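28/03/2026

Manalo is upside down on her trestles and I have paint in my hair, so I think the season can be said to have started! I've been looking forward to this all winter. Two whole weeks of drizzle, and then this morning the sun came up over Sendness as if it had never been away, and I was out of the door before the kettle had boiled.

The hull is in better shape than I feared. There's one soft spot near the transom, no bigger than my thumb, and I dug it out with the old chisel until I hit good hard wood. Filled it, left it, went and had a cheese roll on the slipway, came back and it had gone off beautifully. The rest was sanding. I did the port side with 80 grit and then 120, and went over the lot again with 200 odd strokes of the long board (my shoulder is telling me all about it tonight). There is something so satisfying about that moment when the old blue goes thin and cloudy and you can see the primer underneath – I could happily have carried on until dark.

Tide was right out by lunch and the oystercatchers were making a terrible racket on the mud. Lovely. 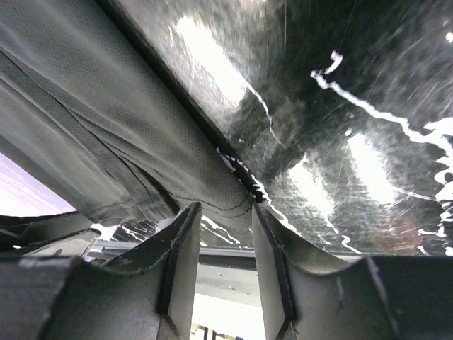 Afternoon

First coat of Nukeo undercoat on! It goes on like yoghurt and then, just as you're beginning to despair of the brush marks, it flattens itself out. The tin says to wait 13 hours between coats, so that's that until tomorrow. I used less than I expected and there should be plenty left for the rudder.

While the hull was drying I had a go at the spars. The mast only needs a rub down and a bit of varnish at the foot. The boom is another matter, as the sheet has worn a groove in it, and I want to put a leather collar there before it gets any deeper. I have a good piece of leather somewhere. I looked in the tea chest and under the stairs and found three lost shackles and a bird book, but no leather.

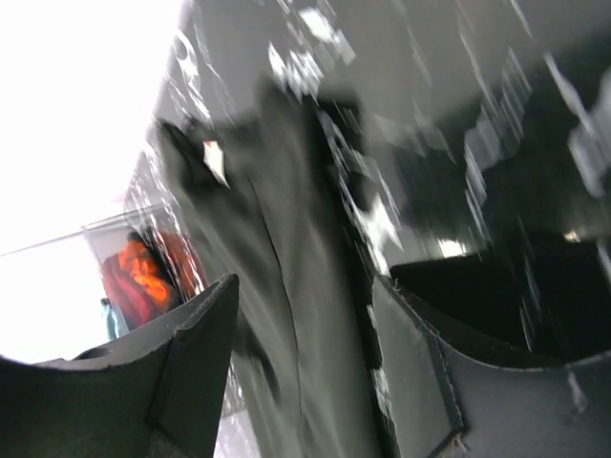
Topside colour is the big question now. I was all set to go back to blue, and then white, and this evening I have changed my mind again. I keep coming back to the gripper fingers: a dull, matte charcoal grey, with that thin lighter line following the bevelled edge. Imagine it on a little clinker boat, dark grey planks and a pale line along the rubbing strake! It would hide the mud, too. I held a grey card against the hull in the last of the light and went a bit giddy. I might do a test patch on the rudder first, or I might just go for it.

Evening

Got the charts out after supper, quite unnecessarily. The plan is still Grultby in August, round the point on the ebb and up the creek with the flood behind me, and a night under the boom tent if it stays dry. I'd forgotten how narrow the channel is by the second beacon.

Jobs for tomorrow – second undercoat, find the leather, wash the brushes properly this time. New split rings for the shrouds. Ask at the chandler's what they've got in grey.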